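Pre-collection check, sim bench, two-arm table task. Filled in by Zawadi Mugo, morning session, June. Second look by Gertraud Lanz.

Target for this block: 200 episodes. Got 46 from last block that passed review, those stay in. Don't re-record them.

## A. Before launch

- [x] Right build of Wuso loaded. Had to pull it twice, first one was the old table height
- [x] Disk space on the recording box. Fine for now, Jabari to clear out the Britau runs before next block
- [x] Headset and hand controllers charged
- [x] Chair and floor clear around the operator. Moved a cable, please leave it moved
- [ ] E-stop pedal bound to "abort episode". **Not bound.** Works as pause only. See comments
- [x] Operator briefed on when to take a break (every 41 episodes, Elibariki's number, don't ask me)

## B. Scene

- [x] Three white objects on the table at reset: the small sliver, the crumpled one, the disc
- [x] Nothing spawning inside the table top. Checked a few resets by hand
- [x] Both arms load, both come in from their own side
- [x] Grid floor on, plain backdrop. Leave textures off for this block
- [ ] Object names in the log match the task sheet. Sheet says "plate", log says "disc". Pick one!!

Comment on B: spacing of the objects changes each reset and that's intended. What I don't want is the sliver ending up under the crumpled one, it's small and reviewers miss it. If you get that, abort and reset, dont try to rescue it.

Comment from Gertraud: all three objects are white on a grey table so contrast is fine, but crumpled vs sliver gets mixed up in the labels when people rush. Label by shape.

## C. During collection

- [x] Left gripper open and hovering before the right one goes for the disc
- [x] Arms not crossing over the middle at the same time
- [ ] Contact flag agrees with the view. **Needs work**

Right gripper over the upper left of the disc, left one waiting with the fingers wide. From this view I can't say for sure if the right is touching or just above, so go by the contact log and not by eye. If the log is blank mark the episode "unclear" and move on.
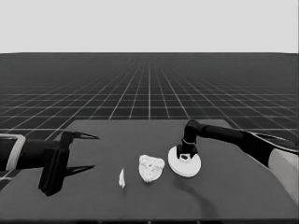

## D. After each batch

- [x] Episodes saved with operator initials
- [x] Aborted ones kept in their own folder, not deleted. Stella wants the failures for the Rweyemamu comparison
- [ ] Joint speed spikes checked. Only did the first half, ran out of time
- [x] Labels spot checked by someone who wasn't driving
- [ ] Backup copied. Started, almost 2,000 files, was still going when I left the room

## E. Comments / actions

1. Pedal binding. Jabari. Needs doing before anyone else drives. Pause holds the arms but the recorder keeps running, so you get a long dead stretch in the middle of the episode and it looks like a real hesitation to the learner.
2. Disc or plate. Stella to decide, then fix the sheet.
3. Contact flag. Elibariki thinks threshold is too high for the thin edge. Try lower on a handful first and compare before changing it for everybody.
4. Operator got a sore wrist toward the end. Swapped out early. Please do swap out, a tired driver gives us wobbly approaches and then we have to bin them anyway
5. Colour profile on the second monitor is off, makes the table look black. Not urgent.

Status: OK to continue **with item 1 fixed**. Not OK for the Trimasex scene yet, nobody has run section B on it.

ZM / checked GL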